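Kitchen and tea point check, Rindix building, June round 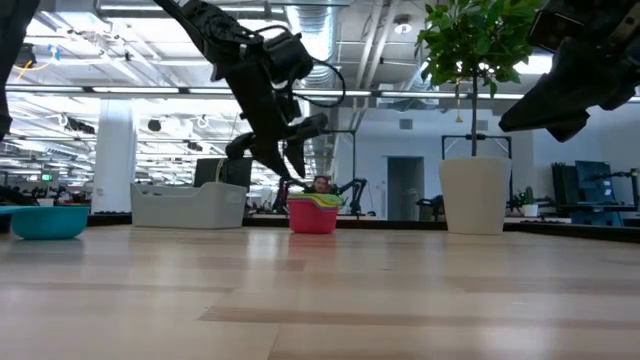 I do this walk-round every June before the summer lot arrive, and I always begin with the fire blanket, as it's the one thing I'd be cross with myself for missing. It's on its hook, tapes hanging down, nothing parked in front of it. Good start! Then I moved on to crockery and anything people eat or drink from. The colourful cups nested in the pink bowl are how I'd like everybody to stack theirs, please, and not in those leaning towers by the Plateo sink that go over if you so much as open a drawer.

1. Fire blanket and extinguisher – OK
Pin in, needle in the green. The sign above it has slipped a bit, so I've stuck it back up and will look again next time.

2. Kettle – OK, with a moan
Lead fine, plug fine, base dry. Scale like you wouldn't believe. Descaler is in the cupboard under the sink, left-hand side, behind the bin bags.

3. Microwave – NEEDS DOING
Door seal has come away at the bottom corner. I've taped a "do not use" note on it and asked Rocha for a replacement (they quoted 14 working days, sigh). Use the one upstairs for now.

4. Fridge – OK
Read 4 degrees when I looked just after lunch. I threw out a tub of something with fur on it. If it was yours, sorry, but also not sorry.

5. Hot tap – CHECK AGAIN
Very hot, very quickly. The scald warning sticker has worn off completely and I've ordered new ones from Sasisow, a pack of 16, so there'll be spares for the washrooms.

6. Floor – NEEDS DOING
Lifted edge on the vinyl by the back door. I caught my own toe on it, so I'm not being fussy. Taped down until it's fixed properly.

7. First aid box – PART
Plenty of plasters, no eye wash, and the burn gel went out of date in spring. Both on the shopping list. Whoever is using the big dressings to wrap sandwiches, stop it.

8. Sockets and leads – OK
One four-way lead was plugged into another one behind the toaster. I've separated them. Please leave them separated!

9. Bins – OK
Lids shut, food caddy emptied, smell bearable.

Still to sort: microwave, floor edge, eye wash, burn gel, tap sticker. Ring me on extension 420 if you spot anything else.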